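Practice Tower for Bench Repair Classes — Dell board, no processor
Drilletti Refurb & Parts, Rodville
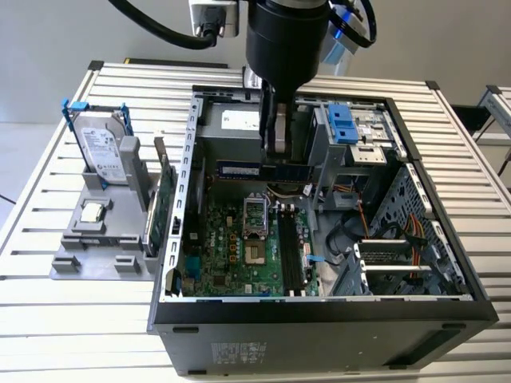 I've been selling these teaching towers for a while now and they're still my favorite thing on the shelf. You get a black desktop tower with a Dell motherboard inside, and I leave the processor out on purpose so your students can get a proper look at the socket, with its metal frame and lever. Please remind them about those gold pins! I've bent a few in my time and it ruins a whole afternoon.

The rest of the inside is what you'd want for a first class. There's a power supply with its wiring, SATA cables, a silver drive cage with a bright blue latch (no screwdriver needed, and everybody loves it), and two pairs of memory slots with the little white latches on the ends. Those slots are where beginners spend most of their time, so I check every latch by hand before a tower goes out.

Lay the case on its side to work on it. I know people who do it standing up, and good for them, but memory goes in so much easier when you can push straight down. Unplug it first, every time, even if you're sure.

What's in the box
Tower with side panel
Power cord
2 spare memory modules, tested
Printed parts sheet (Viola Lo Presti drew it, and it's lovely)

Not included: processor, cooler, hard drive, monitor. If you want a matching processor, write to me and I'll see what's in the drawer — I usually have something.

Price is $300 per tower, item number 539. Pick up at the Rodville shop or I'll ship it, and shipping takes around 2 weeks because I pack them all myself. Expect scuffs on the outside. These are used machines and I don't repaint them.

School orders go through Raffaele Gentile, who can do an invoice. For anything else, just ask for me at the counter.

Gualtiero Piras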